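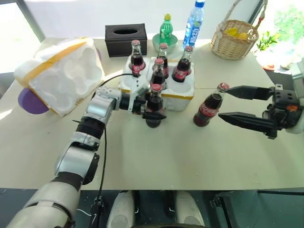

3.2 Foam packing for glass bottles

Glass soda bottles are a lovely subject for anyone who cares about packing. They are heavy at the bottom, thin at the neck, and shaped so that two of them side by side touch at the widest point and nowhere else. A flat-walled carton does little for them. A block of molded foam does a great deal, and it does so with a material that weighs next to nothing. In this section we look at how the foam holds each bottle, how it wears, and what the tape on the outside adds.

The inner part of the pack is a white foam block with rounded hollows, one to a bottle. We call each hollow a seat. A good seat grips the body of the bottle and leaves the neck free, so that there is something to take hold of when the bottle comes out. What delighted us most in the Kevero trials was how much the fit changed with small differences in the angle of removal. A bottle drawn straight up slid out cleanly. A bottle tipped on the way out rubbed the wall of its seat, and the wall shed crumbs (crumbs can be seen in Figure 4). 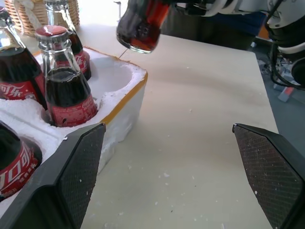

Figure 4. Cola bottles in their foam seats, one seat open, with foam crumbs on the tabletop.

Mirela Fagundes objected that crumbs are a poor measure of damage, as old foam sheds at a touch and new foam can be crushed without losing a grain. We think this is a fair point, and it led to one of the more useful changes in the study. We now press a thumb gauge into the seat wall at 2 heights and note how far the wall gives, and we keep the crumb weight as a second reading. The two disagree more often than we expected! Seats with plenty of crumbs were often still firm, and a handful of clean-looking seats had gone soft near the rim, where the shoulder of the bottle leans.

We packed and unpacked 129 bottles in all, and 83 of those went through the full set of readings. The rest were used to train the packers, who needed a little time to stop twisting the bottles as they set them down. Twisting feels natural, as if one were screwing the bottle into place, but it scores the foam and does nothing for the hold.

The outside of the pack deserves as much attention as the inside. A foam box made in two stacked sections has a seam running around its middle, and every knock to a corner tries to open it. Wide tape along the seam is the first defense. Bands over the top and down the sides come next, and we were glad to find that a slanting band did good work too, holding the sections against sliding as well as lifting. Tape also protects the surface it covers. The bare stretches between bands take the dents and scuffs, and the corners chip first.

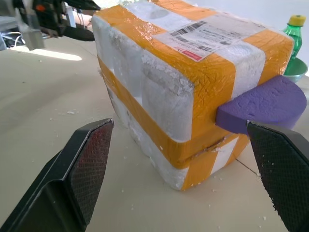
Can a foam box be used again once its corners have begun to crumble? In our trials it could, as long as the seam still closed flat and the seats passed the thumb test. Chipped corners were ugly and made a mess of the bench, but the hold on the bottles was the same before and after. A seam that would not close was another matter, and we retired those boxes at once.

The Sullama sheets, which Jianguo Kang drew up in September, give the seat readings box by box. Section 3.3 takes up the question of loose foam pieces used as filler.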